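The Great Refill, Month Two

The refill station at the Whiteley Street market has now been open since May, and Jakville has taken to it the way Jakville takes to most things, by forming a line and discussing the line. We sold 84 refills of dish soap in the first month and 200 in the second. Hand soap is doing fine. Nobody wants the lavender floor cleaner, which Femke Jacobs ordered in bulk and still defends.

A few housekeeping notes. Please rinse your containers at home. The sink behind the counter is for emergencies, and last night's gravy is not an emergency. Please also peel off the old label or cross it out — we had one household wash its lettuce in something marked "vinegar" that had stopped being vinegar some time ago. They are well, and very clean.

The price stays at 25 cents an ounce for dish soap. Gellwood, our supplier, wanted to raise it and we wrote them a letter. It was a long letter. They may have given in just to avoid a second one.

Lids are still a problem. The box of spare lids under the table holds 300, and so far as anyone can tell they fit the bottles of some other town. Take one if you like it.

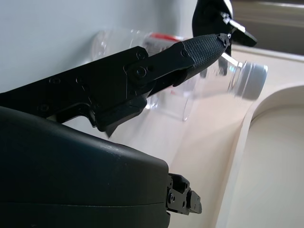
Beverley Mapplebeck wrote in to say that she has been reusing the same bottle since before it was a program, that 25 cents is still too much, and that we should open at 7 a.m. for people who have things to do. We are thinking about the hours. The Skevow Road drop-off point opens in the fall, lavender included.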